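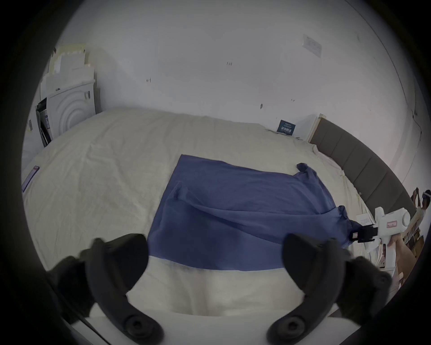 Ticket 1357: Board biographies out of order on the Wosley Visitor Bureau site
Opened by: Saron Beyene
Status: Resolved
Opened: 01/12/2018

Hello! First of all, the new leadership pages look wonderful and our directors are thrilled with them. One snag: since our new chair was added, her profile comes up last on the Board page and her old title, "Vice Chair", still shows under her name. The full biography is correct when you click through.

Reply from Cernora web support
Thanks Saron, so glad the board likes it! Could you open her entry in the Wavex editor and tell us what is in the "Role" and "Order" boxes?

Reply from Saron Beyene
Role says Chair, Order says 241. Everyone else has a number between 1 and 7!

Reply from Cernora web support
Lovely, that explains the position. New profiles get the next record number until someone types over it. Please try this:
1. Change Order to 1 and move the others down by one.
2. Open the "Short title" tab and replace Vice Chair with Chair.
3. Save, then press Refresh Listing.
4. Wait around 5 minutes and reload the Board page.

Reply from Saron Beyene
Brilliant, she's at the top with the right title! I'd never noticed the Short title tab (what a handy thing). The Adugna regional page still has the old wording though.

Reply from Cernora web support
Well spotted! That page keeps its own copy, so we've refreshed it from our side. Closing this one now.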